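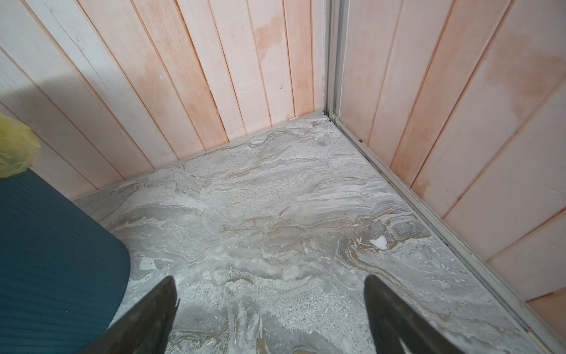 February
By the Grerkitz household, ticket 3272
4 min read

My internet keeps dropping upstairs and I've been fighting with it long enough that I'm just going to put everything in one place, so whoever picks up this ticket doesn't have to ask me to restart the router (I have restarted the router). The plan is 500 down from Setiawan, the router is the Dellard they shipped me, and the trouble is only on wifi. Last night I ran the signal survey in the Dellard app, walking room to room, and the map it drew looks like one of those marble-pattern floors, pale gray with tan and brownish-gold veins wandering all through it. I was expecting a nice clean blob with the router in the middle! The good signal does these long wavy runs down the hallway and then there's a dead streak right through my desk.

What it does: everything's fine, then video calls freeze, then the laptop says it's connected but nothing loads. It lasts a minute or two and comes back by itself. Phone does the same thing if it's upstairs. The TV downstairs is on a cable and has never once complained.

Stuff I already tried, in the order I tried it:

Restarted everything. Twice. Then the long way, with the plugs out of the wall while I made lunch.

Laptop straight into the router with a cable. I got 492 down, so I don't think it's the line, and please don't send someone out to look at the line again.

Turned off the guest network. No change. Turned it back on because my sister-in-law was coming over.

Split the two bands into separate names. This one was interesting – the 2.4 name stays up the whole time, slow but up. The 5 name is the one that disappears. So I'm fairly sure the drop is all on the 5 side.

Moved the router off the bookcase and onto the hall table. Slightly better upstairs, worse in the kitchen, and now everybody bumps into it, so back it went. 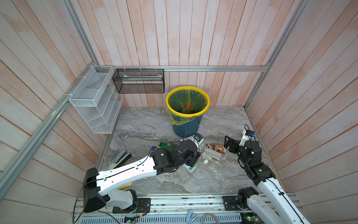

After that I got into the router log, which I should have done on day one, and found the same line over and over: "radio restart, channel change." It was happening every 26 minutes all afternoon. I figured auto channel was jumping around looking for something better, so I pinned it to channel 36 and went to bed feeling pretty smart.

Update, next morning: still dropping. The log line now says only "radio restart" with no channel change, so pinning it did something, but the radio is still falling over.

Update, 2:15 pm: chat support had me put on the newer firmware. It took forever and the progress bar sat at the same spot for so long I nearly pulled the plug (I didn't). Since then I've had two long calls with no freezing. I've also got an old Doltham extender in a drawer that I could set up by the stairs, but I'd like to leave it out until I know the router is behaving, otherwise I'll never know which one fixed it.

Update, 9:40 pm: one drop during dinner, shorter than before. Log attached again. Could somebody tell me if that radio restart is a known thing on this model, and whether I can swap it at the store or have to mail it in? Please leave the ticket open for now.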